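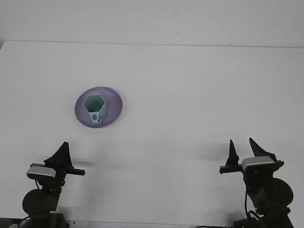 Jolville 生産技術部 自動化設備グループ(設備計画ML)

件名: Re: [設備計画] 双腕セル増設の見積条件について

設備計画MLの各位

10月提出分の予算案について、前回の投稿への回答と、見積条件の修正案を送ります。金額はすべて税別です。

> 双腕セルの増設ですが、予算枠は600万円で確定しました。
> Flinachの見積は本体一式のみで、天板、配線、予備品が含まれていません。
> Pilbergの見積は据付込みですが、手首カメラが別売です。
> この状態では横並びの比較ができないため、条件をそろえて再見積を取りたいと
> 考えています。次の点について意見をください。
> ・アームは左右とも同一型番にするか
> ・予備品をどこまで初年度に入れるか
> ・保守契約を本体と同時に起案するか
> なお、対象作業は従来どおり、皿とカップの取り扱いを基準にしてください。

以下、項目ごとに回答します。

1. 本体構成

左右とも同一型番を希望します。片側を上位機種にする案も以前ありましたが、予備のモーターとケーブルが共用できなくなり、在庫金額が増えます。1台あたり200万円を上限とし、2台で本体費を組みます。コントローラーと電源は本体費に含める前提で照会してください。Flinachの見積書では電源が別行になっているため、型番の読み替えに注意が必要です。

グリッパーは現行と同じ先細の指を標準とします。薄い縁をつかむ作業があり、幅広の平行爪に替えると教示データの流用ができません。指は消耗品扱いとし、本体の保証範囲から外れることを見積書に明記させてください。

2. カメラと計算機

手首カメラは左右それぞれに必要です。上方の固定カメラと合わせ、計算機を含めて100万円に収めます。Pilbergの「カメラ別売」はオプション表に単価の記載がありますが、取付ブラケットと通信ケーブルが含まれるかどうかは読み取れません。再見積では次を別行にするよう依頼してください。
・カメラ本体
・取付ブラケット
・通信ケーブル(長さを明記)
・計算機側のインターフェース

計算機は社内の標準機では拡張スロットが足りないため、情報システム側の例外申請が先に要ります。申請の所要期間は本体の納期より短いので、発注と並行で構いません。

3. 作業台

天板は白の艶消しで統一します。現行セルの天板と背面の壁はどちらも白で、影は薄く出る程度です。色を変えると画像側の再調整が発生し、工数を予算に計上しなければなりません。作業台は購入ではなく、Shiferawへの加工委託で見積を取る方針です。アームは手前側の縁に左右に分けて据えるので、縁の補強を仕様書に入れます。補強なしの天板を買って後から直した場合の費用は、改造費の科目になり、今回の枠から出せません。

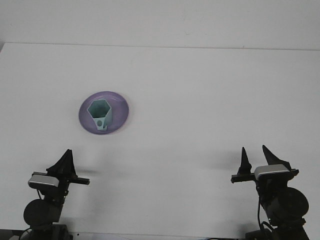
4. 対象物と受入条件

受入試験は藤色の丸皿と、六角形の薄い青緑のカップで行います。皿に載った状態からカップを取って天板に置く動作、およびその逆とします。カップは下部に穴と突起があり、向きによってつかみ代が変わるため、初期姿勢を仕様書の図で固定してください。自由姿勢での試験は受入条件に含めず、検収後の社内評価に回します。

試験回数は片方向100回、往復で合計200回を提案します。落下、皿の位置ずれ、通信断をそれぞれ別の不具合区分で記録し、再試行で成功したものも記録上は不具合に数えます。メーカー側が合計の成功率だけで回答してくることがあるので、区分別の件数の提出を契約条件に入れます。

対象物の予備は品名が決まれば一般消耗品で購入できます。設備予算には載せません。

5. 予備品と配線材

残りの100万円は、作業台の加工費、配線材、予備品、据付費に充てます。優先順位は次のとおりです。
(a) 作業台加工と縁の補強
(b) 据付と動作確認
(c) 手首部の予備モーター
(d) 予備ケーブルと固定具
(e) 指の交換部品
(a)と(b)で枠の過半を使う見込みなので、(e)は来期の修繕費に移しても構いません。(d)は移さないでください。ケーブルは納期が長く、故障時に1本もないとセル全体が止まります。
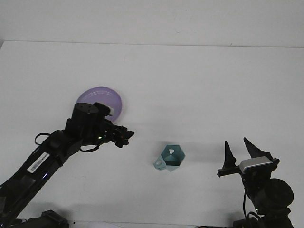
配線と資産管理の費目は、前回の案では抜けていました。ケーブルの固定具は単価が安く、見積書では「雑材」にまとめられがちですが、数量を後から確認できないため別行にします。現行の左腕では黒いケーブルが肘付近で外側に輪を描いて垂れています。この余長は可動域のために要る分もあるので、短縮ではなく、輪の位置を決める固定具の追加で見積を取ってください。資産ラベルについては、左腕の前腕側面にある白いバーコードラベルと同じく、リンクの側面に貼る方式を新セルの標準とする案です。ベース部に貼ると、据付後に手持ちの読取機が入りません。ラベル代は少額なので管理費で処理し、貼付作業だけを据付費に含めます。

6. 保守契約

本体と同時に起案する案に反対します。保守は役務、本体は資産で、決裁経路が異なります。同時に回すと遅いほうに引きずられ、本体の発注が期をまたぐおそれがあります。本体の見積には保証期間と、保証終了後の年間保守の参考価格だけを書かせてください。参考価格は今回の600万円に含めません。

Flinachは引取修理、Pilbergは現地対応が基本です。引取の場合は代替機の有無で停止期間が変わるため、有償でもよいので代替機の条件を確認してください。

7. 確認したいこと

再見積の依頼文は当方で作成します。その前に、以下の回答をこのMLにお願いします。
・固定カメラの支柱は作業台側の加工に含めるか、別手配か
・据付時の電源工事は設備予算と建屋側のどちらで持つか
・受入試験の立会いは、メーカーの据付日と同日にできるか

電源工事の負担区分が決まらないと、(b)の金額が入れられません。建屋側の担当には別途照会中で、返答があればこのスレッドに追記します。

Jolville 生産技術部
自動化設備グループ 見積担当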